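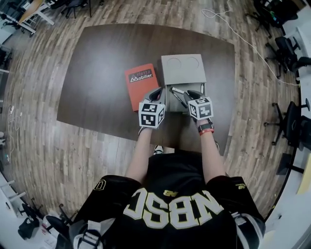

Greifer links, Greifer rechts, dazwischen die graue Box mit dem Stift. Daneben das Buch.

So, Juli 2018, endlich komme ich mal dazu. Habe ja versprochen, was zu den Handgreifern zu schreiben, weil Fiorella Pellegrini zum dritten Mal gefragt hat und ich zum dritten Mal "mach ich morgen" gesagt habe. Also jetzt. Schnell, in einer Stunde muss ich los.

Es geht um unser Paar, intern heißen die Dinger Jurnlow, links und rechts. Graue Handgreifer, auf jedem ein weißer Würfel mit den schwarzweißen Markern. Mechanisch ist da nicht viel dran. Finger, Führung, Feder, Abzug. Kaputt gehen sie trotzdem.

Was diesmal war: der linke hat nicht mehr sauber zugemacht. Kein richtiger Defekt, eher so ein Hängen auf dem letzten Stück. Beim Buch merkt man das kaum. Bei einer dünnen Kante, so wie der Wand von der Box, sofort. Man drückt, Finger gehen zu, bleiben stehen, man drückt mehr, zack. Und in den Daten sieht man dann einen Sprung in der Öffnungsweite, den kein Mensch haben will.

Erst habe ich auf die Feder getippt. Feder getauscht, gleiches Bild. Dann nochmal mit der vom rechten, auch nichts. Eine halbe Stunde weg. Es war die Führung, Abrieb drin, dieser feine graue Staub, der sich mit Fett zu einer Paste verbindet. Und wer hatte da Fett drangemacht? Ich, im Frühjahr. Also: KEIN Fett an die Kunststoffführung. Trocken lassen oder PTFE-Spray, ganz wenig, auf den Lappen und nicht direkt rein.

Ablauf, wie ich es jetzt mache:

Würfel zuerst runter. Vier kleine Schrauben, Innensechskant, in eine Schale legen und nicht auf den Tisch. Der Boden bei uns hat Holzmaserung und frisst Schrauben. Eine suche ich immer noch.

Dann Abdeckung, dann die Finger rausziehen. Vorher mit Stift markieren welcher welcher ist. Die sehen gleich aus, sind aber eingelaufen, vertauscht klemmt es wieder.

Schiene mit Isopropanol abwischen, Wattestäbchen für die Ecken. Finger auch. Gummibelag anschauen: wenn er glänzt, runter damit. Ich hatte erst noch versucht, den alten anzurauen, hat genau bis zum Nachmittag gehalten.

Zusammenbau rückwärts. Schrauben von der Abdeckung nur handfest!! Zu fest angezogen verzieht sich das Gehäuse und dann klemmt die Führung, und man denkt, man hätte nichts repariert. Ist Ravindra Pant passiert, ist mir passiert.

Dann 100 mal auf und zu. Klingt blöd, macht man nebenbei, beim Telefonieren oder so. Danach nochmal kurz abwischen, es kommt immer noch was raus.

Jetzt der Würfel, und da geht die meiste Zeit rein. Der muss exakt so wieder drauf wie vorher. Jede Seite hat ihr eigenes Muster, und die Software weiß, welche Seite wohin zeigt. Einmal um 90 Grad verdreht und der Greifer steht in der Rekonstruktion quer in der Luft. Habe ich schon geschafft, samt kompletter Aufnahme. Seitdem ist bei mir ein Strich am Sockel, und an der passenden Würfelkante auch einer, klein, mit Bleistift. Nicht auf das Muster malen, klar.

Marker sauberhalten ist das andere Thema. Fingerabdrücke gehen noch. Kratzer im Schwarz sind schlecht, Glanz ist schlechter. Laurențiu Pană hatte mal Klarsichtfolie drübergeklebt, zum Schutz, gut gemeint, und die Deckenlampen haben sich dann so drin gespiegelt, dass die Erkennung alle paar Sekunden weg war. Matt drucken, matt lassen, bei Schaden neu drucken. Neue Aufkleber liegen in der Ollodwood-Schachtel, die flache.

Nach dem Zusammenbau Kalibrierung. Greifer ganz zu, Wert notieren. Ganz auf, Wert notieren. Das dann 2 mal. Wenn die beiden Durchgänge nicht zusammenpassen, sitzt der Würfel locker oder ein Finger wackelt, dann gar nicht weitermachen, sondern nochmal aufschrauben. Die Nummer vom letzten brauchbaren Datensatz ist übrigens 637, falls jemand vergleichen will. Alles danach mit dem linken bitte mit Vorsicht geniesen.

Für den Probelauf nehme ich immer denselben Tisch, den dunkelbraunen, und Sachen die ich kenne. Buch und Box reichen. Das orangerote Arietta-Mobilier-Ding ist super dafür, weil es eine ordentliche lange Kante hat, und die Box hat das offene Fach, da kann man den Stift rein und raus nehmen. An der Boxwand links anfassen, rechts gegenhalten, bisschen schieben, loslassen. Wenn da nichts ruckt, ist gut.

Worauf ich beim Probelauf achte: beide Würfel müssen von oben frei sein. Man beugt sich automatisch vor, wenn es fummelig wird, und dann ist der Kopf näher dran und die Marker rutschen aus dem Bild. Arme lieber lang machen. Ärmel kurz oder hochschieben. Uhr geht bei mir, die sitzt unterhalb vom Würfel und stört nicht. Lange Armbänder, die rumbaumeln, würde ich ablegen.

Gurte vom Tragesystem vorher festziehen, ach ja. Wenn das Gestell wandert, wandert alles mit und man sucht den Fehler wieder am Greifer. Anju Tripathi hat dafür jetzt eine kleine Liste an die Tür gehängt, die ist besser als mein Text hier.

Ersatzteile, weil Fiorella auch das wissen wollte: Federn und Beläge kommen von Saxena, Schrauben aus der Kiste, Finger drucken wir selber. Die gedruckten bitte entgraten, bevor sie eingebaut werden. Mit dem Cutter, vorsichtig, und dann 300er Papier. Ein Grat an der Innenseite und die Führung ist in einer Woche wieder voll Staub.

Was noch offen ist: der rechte macht inzwischen ein Geräusch. So ein leises Knacken beim Aufmachen, nur beim Aufmachen. Werte sind unauffällig. Efren Mercado meint Abzug, ich meine Finger. Aufgemacht hab ich ihn noch nicht, der läuft ja, und im September geht das Paar sowieso zur Durchsicht nach Bellport. Wenns vorher schlimmer wird, schreib ich nochmal was.

Falls jemand die kleine Schraube findet: M2, schwarz, gehört an den linken.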